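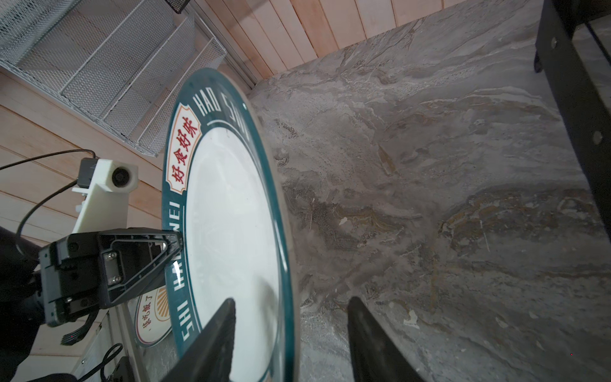

A teal-rimmed plate between the gripper's fingers, with the white wire rack behind.

Maribeth Tagle has been putting away plates for a living, one way or another, for most of her adult life, and she laughs when I ask whether she was glad to see a robot arm turn up in the kitchen at Prendergast.

"I was thrilled! People expect me to say I was scared. My wrists were thrilled too."

Prendergast is a noodle and rice house that does most of its trade at lunch. On a busy day 1,757 dishes go through the back, and every one of them has to be picked up, turned and set in a rack. The arm, from a small firm called Raltix, started on the plates in September. Bowls and cups are still done by hand.

Maribeth now runs the dish area with Jarrah Baxter, who came over from the serving line. Their day begins at 6:30, when one of them wipes the camera lens on the wrist, checks the fingers for grease and runs the arm through a few slow picks. After that it mostly gets on with it, and they step in when a plate comes down at an angle it doesn't like.

"The big ones with the wide rim, those were the trouble," Jarrah told me. "You and I just grab them. For the arm you've got a shiny white middle and a dark edge, and it has to decide where to put its fingers. We spent days on that! I'd set a plate down, it would miss, I'd move the plate a bit, and we'd go again."

Harsh Mittal, the Raltix engineer who sat with them through those days, is happy to give away the credit. He had planned on 300 practice picks with each kind of plate. Maribeth watched the first morning and told him he was laying the plates out far too neatly.

"She said, come see what a real pile looks like at one o'clock," Harsh said. "So we did 1,966 picks, with plates leaning on other plates, the way she gets them. I should have asked her before I wrote a line of code."

I wanted to know about hours, and so did the staff, of course. Henryk Nowicki, who manages the place, says he put it in writing before the arm was unpacked: same hours, same people, and a raise for anyone trained to run it. Two have finished the training so far. A third is halfway.

It isn't all smooth. The arm is slower than Maribeth on a good day (she has timed it, with some pride), and when it stops it stops in the middle of the rush. Jarrah misses the chatter of having three people at the sink. "You talk less when you're listening out for a machine," he said. They've moved the radio closer, and that helps.

What Maribeth likes best is going home with something left in the tank. She has started coming in early to teach the newer staff, and she has a list of requests for Harsh taped up by the door. Soup bowls are at the top.

"They're deep, they're heavy and they stick together," she said. "He keeps telling me next spring. I keep telling him sooner!"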